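Branutier 歌词与音乐录影带解读语料 数据说明

整理：Cường Kiều
版本日期：2021年5月25日 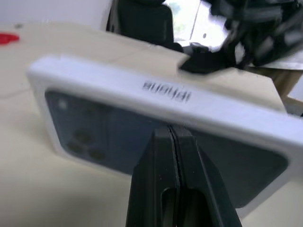
Branutier 收录的是网友为流行音乐录影带写的解读文章，以及这些文章所引用的歌词片段。起初的想法很简单：一支录影带火了以后，总有人说它在讽刺消费主义，我想知道这种说法有多少能在画面里找到依据。读完第一批文章，我对答案已经不抱太大希望。很多作者看见名牌就写“物欲”，看见空房间就写“异化”，中间几乎没有论证。照这个标准，一只印着三枚镜头的白色 iPhone 包装盒斜放在米色桌面上，也够写三千字的阶层批判了。所以标注时我加了一栏“依据”，要求写明解读落在哪一句歌词、哪一个镜头或哪一段访谈上，落不下来就填“无”。

规模

共2,627篇文章，涉及289支录影带，来自62个博客和论坛板块。语言以中文和英文为主，另有少量越南文。没有按地区做平衡，谁写得多谁就占得多。拿它去谈“全球听众怎么看流行文化”，我劝你先想一想。

字段

id：文章编号，不连续，中间的空号是删掉的重复转载。
title：原标题，标点未改。
body：正文，去掉了导航和广告，偶尔会残留一句“点击展开”。
video_key：录影带的内部编号，与歌曲不是一一对应，同一首歌可能有两个版本。
claim：标注者概括的主要论点，一句话。
evidence：依据类型，取值为“歌词”“画面”“访谈”“无”。
tone：语气，取值为“赞赏”“批评”“戏谑”“不明”。这一栏最不可靠，见下文。

采集与清洗

抓取用的是 Vendero，一个我们自己写的小脚本，每个站点单独配规则。去重靠 Stalport，它按段落比对，对整篇照搬很有效，对改几个词再发的“洗稿”效果一般。我抽查时仍然翻到过几组明显同源的文章，开头连错别字都一样，后半段却各自得出相反的结论。这几组没有删，留给研究转述的人用。

歌词只保留文章中引用的短句，不提供全文。录影带本身也不在包里，链接失效了请自行查找，不要来信索取视频。

标注

每篇由2名标注者独立完成，意见不一时由我裁定。裁定的是我的判断，换一个人多半会有不少出入。“依据”一栏分歧较少，“语气”一栏经常吵起来：一篇通篇夸张赞美的文章，有人读成真心喜欢，有人读成反话，双方都能举出例句。分歧记录保存在 Cù 目录下，建议训练前先看一遍，再决定要不要相信 tone。

另外，“依据”标为“画面”只表示作者提到了某个具体镜头，不表示那个镜头真的支持他的说法。已经有人把这两件事混在一起，然后报告说网络乐评“普遍言之有物”。我看不出数据能推到那一步。

可以用来做什么

适合论点抽取、引用定位、转载与改写检测。也可以拿来观察一种解读怎样从一个博客传到另一个博客，最后变成“众所周知”。

不适合推断歌手或导演的创作意图。标为“访谈”的条目引的多是二手译文，我们没有逐一核对原话。也不适合训练“歌曲内涵自动评分”之类的东西，至今我没见过哪个评分能说清自己在评什么。

已知问题

论坛文章里混有跟帖，个别跟帖被当成了正文。
越南文部分的声调符号在早期版本里丢失过，本版已补，但不敢保证补全。
发布时间依赖网页显示，有些站点改版后把旧文全部标成了同一天。
标题带问号的文章，claim 有时写成了肯定句，引用前请对照原文。

更新

本版重做了去重，合并了两个名称不同但内容相同的板块。tone 没有重标，因为还没有想出比现在更清楚的标注规则。有具体建议的，请附上文章 id 和你认为正确的取值。只写“标得不准”的反馈无法处理。

引用时请写明版本日期，旧版与本版的编号不完全对应。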